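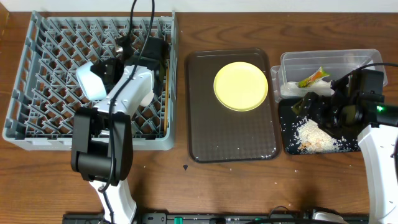

Pillska Recipe Card Set

Plain-text transcriptions of handwritten recipe cards from Lumthorpe and Skosgate.

Contents

cards.csv has 791 rows, one per card. Of these, 628 have a full ingredient list. The rest are partial and have "partial" in the status column.

Known issues

Oven settings are copied as written, so "moderate" stays "moderate". Spelling is not corrected. The town is blank on 20 cards.

License

Free to reuse with credit to the Ranjbar Archive.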